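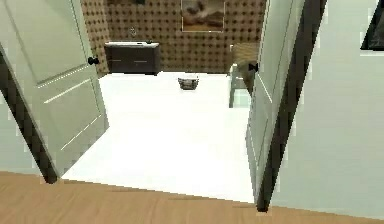
Progress report, June 13, 2018
Project Korletey: comparison of cameras and controllers for indoor mobile arms
Prepared by Said Alaoui for the Stirex fund

Work done in this period

Since the last report in May we finished the set-up of the simulated house and started the first comparison. We have now 14 rooms. Each of them can be loaded with any of the 4 camera positions and with both controllers, the Porkulier and the Stevero. The same start point and the same target are used for both, so the results can be put side by side.

The passage between two rooms took most of our time. With the double doors open, the arm base must go from the wooden floor over the threshold to the white floor, and pass between the door leaves without touching the knobs. We made 300 runs of this passage. The Porkulier controller is slower but keeps a more equal distance to both doors. The Stevero controller is faster in open space, and it turns too early when the camera is mounted low.

Camera positions

The very bright floor in the inner room is difficult for the low camera. The border between the floor and the pale doors becomes weak in the depth estimate, and the small gray object in the middle of the floor is sometimes found late. The two higher positions do not have this problem to the same degree. The wall with the dotted pattern gave us false matches at first. We changed the matching threshold and we are now repeating these runs.

Delays

The gripper comparison is three weeks behind the plan. The contact model for thin door knobs was not stable, and I preferred to correct it before we collect numbers. This has no effect on the budget.

Next steps

We will complete the camera comparison in all rooms, then begin with the grippers. I ask for your agreement to move the remaining computing hours from the first work package to the second. The table of all runs will be sent with the next report.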